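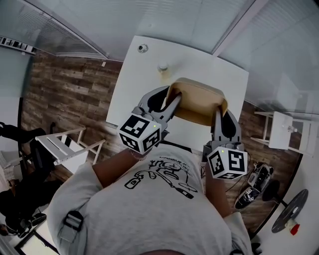

Replacement seat pads from Gevthorpe have been on our shelves longer than almost anything else we carry, and we still get a little happy when a fresh carton of them comes in. A tired dining chair usually has a perfectly good frame under it, and a new padded seat can give it many more years at the table (and save you the trouble of hauling it to the curb!). The shape is a rounded rectangle, nicely cushioned, and the beige upholstery sits quietly next to white furniture, like the slatted-back chair standing beside the table. If your floors are a mix of browns and grays, well, you can see how easily it gets along with those too.

Dredum Upholstered Chair Seat, beige
Item 2635
Sold singly or in a set of 4

Each seat comes with its own screws and a small paper template, so you can mark your holes before you pick up the screwdriver. Lay the seat face down on a clean table, set the chair frame over it, and get all the screws started before tightening any of them. Most of our customers tell us they were finished in 20 minutes or so, coffee included.

For everyday care, a soft brush or the upholstery end of your vacuum is plenty. Blot spills with a damp cloth and let the seat air dry away from the radiator.

Please measure your old seat before ordering, and do look at the Mitsotakis-Vlachou size chart if your chairs are older ones with narrow frames. We have almost 200 in stock at the Pirkivport warehouse, and the next delivery is expected in July.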